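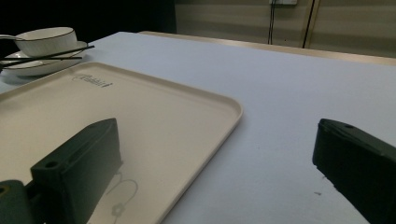

Cream tray with a low rim, on the pale table

Help! First 4,000 piece jigsaw and I have no system

Posted in Puzzles & Tabletop by greenhouse_owl

Hi everybody! I have finally done it. After years of the normal-size ones I bought a 4,000 piece puzzle, the big Cilport harbor one by Flerum, with all the boats and the row of painted houses going up the hill. It is gorgeous and I am a little scared of it.

I've opened the box, admired the bags, and closed the box again. On my usual puzzles I just dump everything out, turn the pieces face up and get going, but the finished size on this one is so much bigger that I can't do that and still have anywhere to build. I have the dining table (pale top, a good size, but we do eat there on weekends) and a collection of trays I've been putting aside. I also have a folding card table that wobbles.

What I'd love to know:

How do you sort this many? By color, by shape, by picture area?

Do you do the whole edge first even when it's this long? The sky on mine runs all the way across the top and it's basically one blue.

How do you keep it going for months without losing pieces or losing heart? My longest puzzle so far took me a couple of weeks, and by the end I was dreaming about it.

Also, is it cheating to look at the poster? My sister-in-law says it is. She is very strict.

I puzzle in the evenings mostly, with a lamp, and I'm not fast. I don't mind how long it takes, I just want to enjoy it and not end up with a box of half-sorted misery under the bed. Any and all tips welcome, I'm so excited to start!

edgesandcorners
Top contributor

Oh, you picked a good one! I did the Cilport harbor last winter and it's still my favorite of the Flerum line. The boats are a joy. The sky is less of a joy, but we'll get to that.

First thing, before you sort anything: find out how the bags work. Some large puzzles are packed so that each bag holds one section of the picture, and some are just everything mixed together and split up to fit the box. Open one bag, tip it out, and look. If you're seeing nothing but harbor water and boat hulls, you have sections, and then you can decide whether you want to keep them apart (much easier) or mix it all up (brave). Mine was all mixed. I don't know if they've changed it, so do check yours. And don't pour the bags together until you have!

Sorting. My method is to go through it more than once and not be too fussy the first time. On the first pass I only pull out edges and the very obvious stuff. For the harbor that was:

edges
anything with red on it (there's one boat and two roofs)
anything with writing
the painted house fronts
water
sky
everything else, which is always the biggest pile and that's fine

I work a handful at a time from the bag. Take a scoop, spread it out, sort it, take another scoop. It took me several evenings and I loved it. Put on an audiobook. People talk about sorting as the boring part you have to get through, but I get to know the picture that way, and by the time I start joining pieces I already remember things like "there was a weird little gull on a post somewhere."

Second pass, I take one pile, say the house fronts, and split that by color. I only do this when I'm ready to build that part. If you subdivide everything on day one you end up with more piles than you have surfaces.

Trays are wonderful for this and a low rim is just right. Pieces stay put when you move the thing, but you can still slide a finger under them. Plain and light colored is best, because a pattern behind the pieces makes your eyes work twice as hard. I'd lay the pieces in a single layer if you can stand it. If you stack them up you'll be stirring the heap forever, and every stir turns some of them over.

Now the edge. I do it first, but I don't insist on finishing it first. On a puzzle this size there will be a stretch of the border that looks right and isn't. Blue sky edge pieces are awful for false fits - two pieces can click together and be completely wrong, and you won't find out until the top comes out shorter than the bottom. So do the bottom and the sides as far as they go, leave the sky edge in loose runs, and come back once you've built up to it from the rooftops.

My test for a false fit: join the two pieces, pick them up by one of them, and look from the back with the lamp behind. If you see a sliver of light, be suspicious. It's not perfect, but it's caught a lot for me.

For the sky itself, sort by shape. I mean knobs and holes. Two knobs opposite each other, two knobs side by side, three knobs, one knob, all knobs, no knobs. Line them up in rows, all pointing the same way. Then when you need a certain piece you just try down the row. It sounds mechanical and it is, but it's very soothing with a cup of tea, and you do get to put a piece in every few minutes. I gave the sky 15 minutes at the end of each evening and then went to bed. It was done before I noticed.

About the dinner table problem: build in sections on boards. I use pieces of stiff foam board from the craft store, cut to a size I can carry without help. A section goes on each board, the boards slide under the sofa, and nobody has to eat off the harbor. When two sections are ready to meet, set the boards flush and ease one across with a big flat sheet of card. Go slowly. Breathe.

And of course you can look at the poster! It's in the box! Tell your sister-in-law I said so.

MittalStreetPuzzler

poster isn't cheating

you want good light more than anything. Get a daylight bulb. I did half of a forest puzzle under a warm yellow lamp and put all the dark greens with the browns, had to redo the lot in the morning.

don't use the wobbly table. Ask me how I know. 30 pieces under the radiator and one I never got back

quiet_corner_hobbies

I love this question so much, and I agree with nearly everything edgesandcorners wrote. I'm going to disagree on one thing, though, and that's the sorting all up front.

I run a puzzle swap at the library in Fadholm every September (come if you're anywhere near, it's such a friendly bunch) and the big ones come back unfinished more than any others. When I ask, it's nearly always that the person was still sorting and got tired of it. So if you're someone who loves sorting, wonderful, do the whole lot. If you start to feel flat after a few evenings, stop and build something! You're allowed. Pull the red boat pieces out and make the red boat. There's no law that says the last bag has to be sorted before the first boat gets made.

I usually pick five small targets from the picture at the start, things with strong color or lines, and just make those wherever they'll fit on the board. They float around like islands for weeks. Then one evening two islands join up and I make a noise that worries the dog. Best feeling in the hobby, and on a big puzzle you get it over and over.

Other bits, in no order:

Label your trays. A sticky note on the rim is plenty. I used to think I'd remember which was "warm gray stone" and which was "cool gray stone" and I did not.

Stacking works if there's something between the layers. I put a sheet of baking parchment over the pieces and then the next tray goes on top. Check that the rims are taller than the pieces, or the bottom one gets squashed about.

Before you blame the maker for a missing piece, look in your cuffs, the vacuum, the dog bed, the box flaps, and the bags themselves. I keep every bag until the end. There was one stuck flat inside a bag corner last year and I'd already written the email.

Leave it for a bit when it stops being fun. I walked away from a big Mittal map puzzle for an entire summer, came back and put in a whole mountain range in one sitting. I don't know what happens in our heads in between, but something does.

Take it slowly near the end, too. It goes so much faster than you expect once the sky's half in, and I always wish I'd made the last week last.

One more on the sky, and this is something I picked up from a swap regular: look for the very faint changes. On the Flerum harbor the blue is paler low down over the hill and deeper toward the corners. In daylight you can sort it into three shades, and THEN do the shapes inside each shade. It cuts down the trying enormously. Don't attempt it by lamp, you'll go cross-eyed.

greenhouse_owl
Original poster, updated 20/04/2025

You are all the best, thank you!! I checked the first bag and it's a total mix, so no sections for me. I've sorted two bags so far using the rough piles and I'm having a lovely time. The red boat pieces are already calling to me, so I think I'm going to do it the islands way and see how I get on. I found the gull!

The card table has gone back in the garage. Daylight bulb is on the shopping list, and so is foam board. Does it matter how thick it is? The store has a thin one and a thicker one, and the thicker one costs quite a bit more.

edgesandcorners
Top contributor

Thicker one, definitely, if you plan to carry it with anything on it. The thin one bends in the middle when you lift it and everything pops apart. If the budget's tight, get one thick board for moving things and use thin ones for whatever stays put. So glad you found the gull! There's a second one on a chimney, in the left part of the houses.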